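Ticket 4000 — Salle Hasholm, table de découpe : néons, ciseaux et planches orange
Statut : résolu, suivi ouvert jusqu'en décembre
Catégorie : locaux / petit matériel

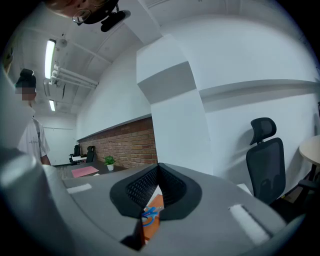

Salle Hasholm, côté néons. Objet orange et poignée bleue en bas.

Description initiale
Bonjour l'équipe ! On adore cette salle, vraiment, mais depuis la reprise de l'atelier Fillow on a deux soucis. Le premier : à la table de découpe, les traits au crayon sont difficiles à suivre en fin d'après-midi. Le second : les ciseaux accrochent dans les feuilles épaisses et laissent un bord mâché. On doit sortir 50 gabarits pour le projet Katura et on en a déjà jeté 9.

Essai 1, 14 h
Table déplacée sous le luminaire du fond. Pas d'amélioration, et en plus on se fait de l'ombre avec le bras. Remise à sa place.

Essai 2, 14 h 40
Table tournée d'un quart de tour pour que la lumière arrive du côté opposé à la main qui coupe. Là, super différence ! Le trait se lit jusqu'au bord. Les gauchers s'installent en face, tout simplement.

Essai 3
Ciseaux : lames essuyées à l'alcool (il y avait une belle couche de colle près du pivot), vis resserrée d'un demi-tour, une goutte d'huile. Coupe nette sur papier ordinaire, encore un peu dure sur les feuilles épaisses.

Réponse du support Abubakar
Merci pour ce retour très complet, c'est un plaisir à lire ! Pour l'épais, essayez de couper au fond des lames, près du pivot, sans refermer jusqu'à la pointe. C'est la fermeture complète qui mâche le bord. Pouvez-vous aussi préciser le grain de l'abrasif utilisé pour les finitions ?

Réponse
Du 1000, passé à sec, deux allers-retours. Et le coup du fond des lames, quelle trouvaille — on a refait une série complète juste après et tous les bords sont propres. On a même repris deux gabarits de la pile des ratés, ils sont récupérables avec un léger ponçage.

Résolution
Table laissée dans sa nouvelle orientation, repère au ruban adhésif au sol. Nettoyage des lames ajouté à la fiche de fin de séance. Aucun changement demandé sur les néons.

Reste à faire
Commander une deuxième paire de ciseaux, si possible avec des lames plus longues. Vérifier le serrage de la vis en décembre. Référence de la colle à joindre au ticket dès qu'on remet la main sur le tube.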